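Notebook, Clasville bench, green tables
23rd December

Last full day on the box task before the break, so I'm writing this up properly for once, partly for whoever opens the notebook first in the new year and partly for me, as I will have forgotten all of it by then.

Where we are
The job is still the same: gripper starts open over the cardboard box, goes in, picks up one small part, carries it out over the green cloth and puts it down inside the yellow tape square. Go back, open, repeat. It sounds dull and it is a bit dull, but I've grown oddly fond of it! The total in Purnivero stood at 3,021 kept examples when I logged in this morning and I added 165 more by the time I stopped for tea. I'd told myself I would stop at 50 and then do the tidying. I did not do the tidying.

What went well
The slower approach is much nicer to drive. I'd been coming down into the box in one swoop and then fiddling about at the bottom, and on playback you see the fingers dithering over the parts for ages before they commit. The model has been learning the dithering beautifully. So today I paused above the rim, picked my part by eye, and only then went down. The clips are shorter, and when I ran a batch past the checker it flagged far fewer of them for idle time. I'd like everybody to try this before we argue about it.

I also made a point of going for parts up against the walls of the box. We all love the ones in the middle (me most of all) and the set is badly lopsided as a result. The wall picks are fiddly because one finger wants to be exactly where the cardboard is. Best trick I've found is to turn the wrist so that both fingers run along the wall, close gently, then lift a little before swinging away. If you drag towards the middle first you end up pushing the whole box along the cloth, and then it's in a new place for the rest of the run — fine if you meant it, a nuisance if you didn't.

What went badly
Nine clips thrown away, all my own fault. Most of those were me letting go too high so the part bounced out of the tape square. Please don't keep bounces, even when the part lands somewhere sensible, as we had a whole week of that in July and the arm spent ages afterwards dropping things from a height as though it was proud of itself.

One was odder. The fingers closed on two parts at once and I carried both over without noticing until the playback. I've put it in the "look again" folder instead of binning it. There's a fair case for having a few doubles with a proper recovery in them, where you go back, put one down and carry on, but a double with no recovery just teaches it to be greedy.

The tape square
I keep meaning to say this. The square is where we place, and it isn't sacred. The Dwivedi set used a marker that never moved in all the time they were recording, and as far as I could tell from a rainy afternoon with their files, the policy had learnt a spot on the table and paid no attention to the tape. I'd like us to peel ours up and shift it a hand's width every session, and write down that we did. Brush the cloth first or the tape picks up fluff and won't stick. There are light specks and smudges round it again, and I'd leave some of that alone, to be fair. Real tables have muck on them.

Clutter
Same argument, different table. I've left the grey linkage strips on the white tabletop with the hex key next to them, and I didn't clear the far table either. If we tidy every time somebody wants a nice recording we'll end up with a model that only works in a show home. My only rule is that nothing extra goes between the box and the tape square. People walking about or standing by the stools are fine too, just carry on.

Gripper notes
Pads feel all right, still plenty of texture on both. I checked the screws at the finger joints before starting and again after lunch, no change. The Fleder controller did its usual thing of going sulky after a long pause: you squeeze, nothing happens, you squeeze harder, and then it closes all in one go. Open and close it a couple of times in clear air before the first take and it behaves. If it snaps shut inside a take, bin the take.

Start pose
One last thing that has crept in. Some of the older clips begin with the fingers half closed, and some begin already inside the box, which is no use for teaching the approach. From now on: fingers wide, hovering so that the wrist camera sees the box below and the tape square beyond it. If you can't see both, back off until you can and then press record.
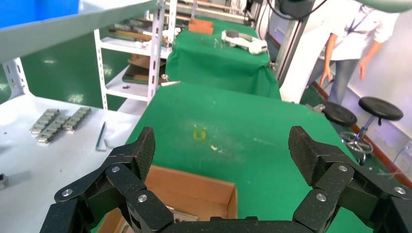
For January
Move the tape square. More wall picks, and a short run of doubles with recovery if someone has the patience. Go through the "look again" folder with a second pair of eyes. Find a spare box the same size, as this one is going soft at one corner and I've been pretending not to notice.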